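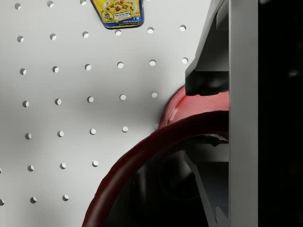
Can a robot put the dishes away yet?

Some of them, slowly, if the dishes are the ones it practiced on and a person is close by to step in. Whole kitchen, no help, real mess – not yet.

That's the short version from the pinned post. Thread is for arguing about the rest of it. Keep it to household and small shop chores please, the car factory stuff has its own board.

Posted Sunday, August 14, 2022

drawerslide
OK I'll start. I think we're closer than people on here want to admit. Bowls, mugs, bottles, bins. Pick up, put down. That's 80 percent of my kitchen after dinner and it's exactly the stuff the sim people are working on. Grab a bowl by the rim, carry it, set it down. What's left?

mopbucket_ray
What's left is everything lol. The bowl is dirty. There's a fork in it. It's stuck to the other bowl.

drawerslide
So you rinse first. I rinse first now, for the dishwasher. Didn't kill me.

mopbucket_ray
Then I've done the chore already and the robot is walking it across the room.

hexkey_9
Rim grasp is fine until the bowl is wet. One finger inside, one outside, you get a little patch of contact and the whole weight hanging off it. Empty plastic bowl, sure. Bowl with soup in it, it wants to rotate. Watch any human do it, we put a thumb over the edge and the other hand under without thinking.

I run packing at a small place (Trurnlow, we do hardware kits) and we tried an arm for two weeks. Dry parts, same parts, good light. Still dropped stuff. Lids were the worst.

quietcompressor
What arm? And was it the arm or the software

hexkey_9
Arm was fine. Strong, repeatable, never late. It was the deciding. Part lying on its side instead of standing up and it would just hang there above it.

teatowel
Can somebody explain why everyone practices in simulation. Seems like cheating to me. My kitchen isn't rendered

quietcompressor
Because you can drop a mug 486 times before lunch and not buy a mug. Also you can move everything and start over with one click. Try that with real crates and a real intern.

It's not cheating, it's practice. Question is how much carries over. Friction is the bit that's usually wrong. Soft things too – towels, bags, anything that folds.

teatowel
fair. but then show me a towel

stocktaker_b
Towels are years off imo. I'd settle for tidying. Table full of junk, put the mugs with the mugs, food here, rest in the crate. I do that every single night with two kids in the house. If it took an hour while I slept I would not care one bit.

mopbucket_ray
An hour of motor noise under my bedroom. No thank you.

stocktaker_b
My dishwasher runs two hours and sounds like a boat. You get used to it.

drawerslide
This is what I keep saying, speed is a red herring. Nobody times their washing machine. It has to be unattended. That's it, that's the bar.

hexkey_9
In a house maybe. In a shop speed is the whole thing. Our packers do a kit in the time that arm took to make its mind up about a washer. Usotham quoted us a faster cell but it needed everything fed in trays, same way up. So now somebody has to load trays. Guess who.

quietcompressor
Right but that's an old style cell. Fixed positions. The newer approach is look at the table, figure out what's there, go. Layout like the one below is pretty much the test I'd want – mugs at the back, bowl, plate, banana, bottles, a couple of crates, and some really small bits mixed in. Small bits are where I expect it to fall over. Flat plate too, there's no edge to get under if it's sitting right on the surface.
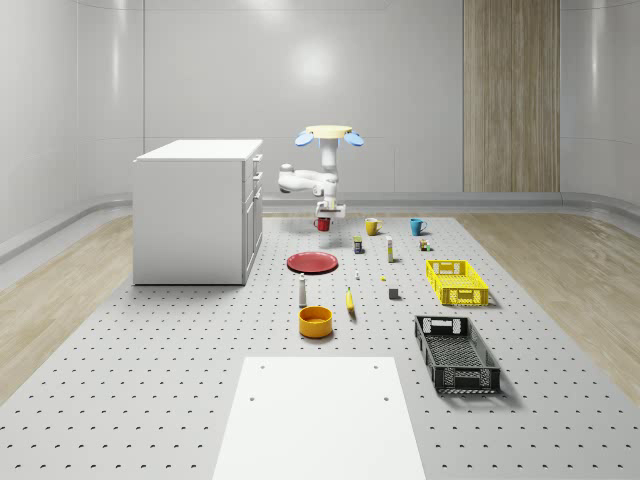 Replies, page 2

teatowel
The plate thing is interesting, never thought about it. I slide mine to the edge of the counter and pinch it. Could a robot not do the same

quietcompressor
It can, people have done it. But then it has to know there is an edge, and not shove the plate into the bottle on the way. Two moves where a bowl is one. Each extra move is another chance to mess up.

mopbucket_ray
So we're at: no towels, no soup, no plates, nothing small. What a time to be alive

drawerslide
Nobody said no plates. Read it again.

vac_nights
I clean offices, came here from the floor scrubber thread. We got a Bremberg unit last October and I was dead against it. It does the long corridor. It doesn't do under desks, doesn't do stairs, gets stuck on cables. But I got my knees back for that corridor so I changed my mind. I think dishes goes the same way – one dull piece of the job first and you do the awkward parts yourself for a long while.

hexkey_9
Best post so far. That's about how I'd buy one. One job.

stocktaker_b
What would people pay? For a counter tidier, mugs bowls bottles only. I'd do 200 a month, if it really ran with me asleep

mopbucket_ray
200 a month! I'll come do it for that.

teatowel
do you do towels

mopbucket_ray
I do towels.

quietcompressor
Back on topic for a sec. Anyone seen the Vasilakis gripper run on wet dishes? Softer fingers supposedly. All I can find is dry cups and I'm not paying for a demo to find out teh answer is no.

hexkey_9
Not seen it. Ask for wet, ask for a stack of bowls stuck together, and ask them to leave the room while it runs. Will post if we get a loaner.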